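When Natalina Pellegrini drew up the budget for a two-arm robot bench at Colombo, the parts supplier where she runs operations, the arms took up one line. The spreadsheet now has 229.

"I priced the arms and forgot the table," she said. The first one shook, and its replacement took six weeks to arrive.

Buyers tend to compare arms on reach and payload and leave everything else until the order is signed. Grippers, brackets, cables and a surface that stays put all cost money. So do the hours someone spends setting them up.
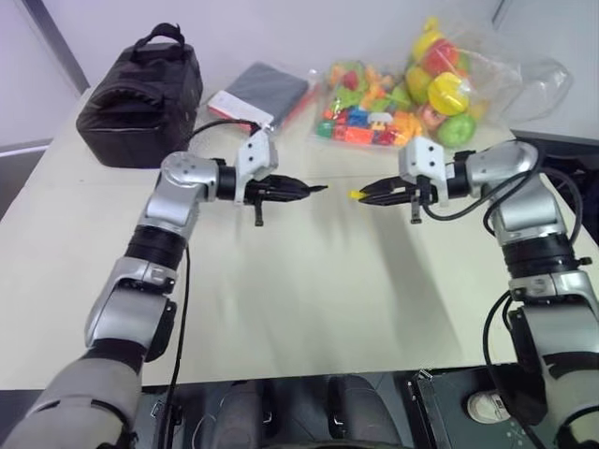 Pellegrini's advice is to hold back a fifth of the budget until the arms have done 500 hours. Colombo didn't, and had to go back for more in November — a meeting she would like to avoid repeating.

Rizwan Rathnayake, who plans equipment purchases at Clandeck, spends the first money on practice objects. Toy fruit and building blocks are cheap, come in many shapes and can be dropped all day. His team ran 400 trial picks on toys before it touched a customer's part.

He also asks for a written price on spare fingers and cables before he signs anything. Two vendors wouldn't give one. He bought from the third, and paid slightly more for the arms.

Clandeck will decide on a second bench after the summer.

Contact the editors | Copyright Steria Magazine. All rights reserved. | Back to top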